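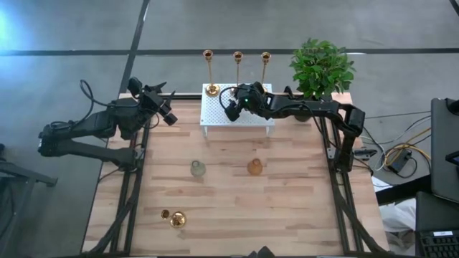
OK so I've been promising a thread on secondhand shopping along the Ruvdale road and I finally have a free evening and a pot of tea. Let's go!

First thing, skip the big antique mall in Clellholm. I know, I know, everyone loves it, it has the good parking. But the prices went way up last year and half the booths are new stuff with paint sanded off the corners.

The church sale in Briem is the one you want. It runs one weekend in June, it's in the basement, and it smells like old hymnals and coffee. I have never walked out of there with empty hands. (I have walked out with a bread machine I did not need. Twice.)

Bring cash and bring it small. Last time I only had big bills and had to stand by the cookie table while somebody went hunting for change.

Linens are the best buy by a mile. Check the fold lines, that's where old tablecloths give out first. Hold them up to a window and you'll see every thin spot.

Yellow stains usually come out with a long soak in oxygen bleach, and I mean long, overnight and then some. Rust spots I just live with or cover with a plate.

Brass is my other weakness. Take a magnet! If it sticks hard, you've got plated steel, and it should be priced that way. If it doesn't stick you still might have something else under there, so look at the worn places and see what color is peeking through.
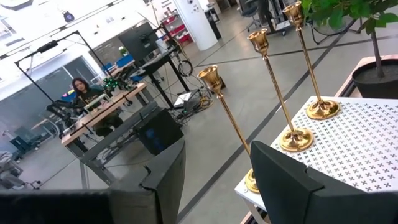
Three tall brass candlesticks with wide round bases.

People ask me whether to polish. I say do what you like, it's your shelf. I like mine shiny for the holidays and then I let them go brown till the next November. If something is really old, though, ask before you scrub.

Also please don't soak a candlestick in the sink. Some of them have felt or plaster in the bottom and it turns to mush. Old wax comes off fine with warm water on a rag and a wooden skewer for the cup.

Furniture! Measure your car before you leave home, write it on your hand if you have to. I once paid for a dresser in Ormont and then paid nearly as much again for a guy with a van - still mad about it.

Pull every drawer all the way out. Sniff it. If it smells like mothballs it will smell like mothballs forever, I don't care what the baking soda people tell you.

My total for the whole road last year was $396, gas not included. That got me a kitchen table, 2 lamps, a pile of napkins and a very ugly duck that I adore.

Somebody in my replies says they found a $2,000 painting for ten bucks at one of these. Good for you! I've been going since I was a kid and the fanciest thing I ever found was a fish platter.

Next up I'll do one on dishes, what's OK to eat off and what's only for looking at. I have a lot of feelings about gold rims and microwaves.

If you know a good stop past Ormont, drop it below. I've got room in the car now that the duck is inside.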